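Drinks shelves at the Gredel shop: progress note for January

Hello Kevin,

You asked for something short and readable this time, so I've left the spreadsheet alone and just written down where we are. It's gone better than I feared, with one or two bits still dragging.

The main news is that the drinks bays are up and stocked. The Grandum shelving arrived with one pack of brackets missing (Koech sent them on, no argument, but it cost us most of a week) and once those came we had everything standing in two afternoons. I'd put £1,000 in the budget for shelving and fittings and we've come in £70 under. I'd like to keep that back for label strips, if you're happy with it, as the ones we've got from the old shop don't clip on properly and I'm fed up with finding them on the floor!

We've gone for keeping each drink in its own block, the same thing side by side and one behind another, so that people can spot what they want from the end of the aisle. I was doubtful about this to begin with. My instinct was to spread everything out and make the shelves look full, but Miritz (our main drinks supplier, for your records) talked me round, and I do like how it looks.

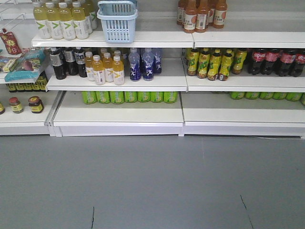

Bottled drinks on the new shelves.

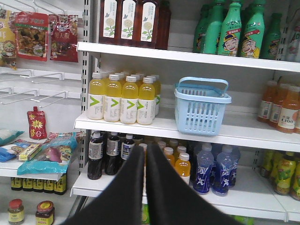
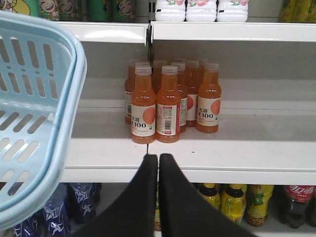

The juice is the part I most want to talk to you about, as it's what we'll be reordering first. My plan is to give it a good deal more room than the other soft drinks, and to put the next delivery straight out and not leave half of it in the stockroom. There's plenty of bare shelf either side of the orange ones, so space isn't the problem. What does need sorting is the facing up: one of the front bottles has its barcode and small print turned to the customer when it ought to be showing that big orange circle, and it's such a cheerful label that it seems a waste. I'm going to write a line about it on the opening checklist and see if it sticks.

The yellow drinks with the green V on the label are easier. They make a nice solid block and you can tell what they are from miles off, so I'm leaving them well alone for now.

Baskets next. I said in my last note that I wanted to sort out a proper spot for them, and I still haven't. The light blue ones are a good size and comfortable to carry, but they do end up on the shelves, taking up room that should have stock in it. I've asked Koech for a price on a stand for just inside the door. If it's silly money we'll use the low table from the old shop, which is ugly but free.

Still to do before the next payment: the price labels (see above), the snack side, which I'd like to go through properly with the Miritz order sheet in front of me, and a rota for topping up. At the moment I do it at 9 in the morning and then whenever I happen to walk past, and that won't work once I'm back on the office days.

Could you let me know about the £70 when you get a minute? I'll send the receipts over with the next note, along with the quote for the basket stand if it's come through by then.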